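Why Did the Robot Hand Stop?

Robots can do many useful jobs, but they do not always work as planned. When a machine does something it should not do, engineers call it a fault. This page explains one fault studied at the Brenis learning center in Clornham.

A robot hand was practicing how to reach for small objects. On try 551, one finger kept bending after the computer had told it to stop. A sensor in the joint was sending the wrong number, so the computer did not know where the finger was.

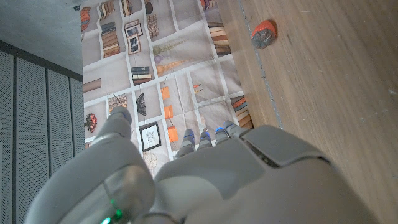 The robot hand over a mat printed with books, baskets and framed pictures. Each of the four fingers has a small blue light near its tip.

Engineer Etornam Korletey pressed the stop button – a control that cuts power to the motors. The team then replaced the sensor and tested the finger again in March.

Safety rule: keep your own hands away from a robot until an adult has switched it off. A robot that is standing still may move again.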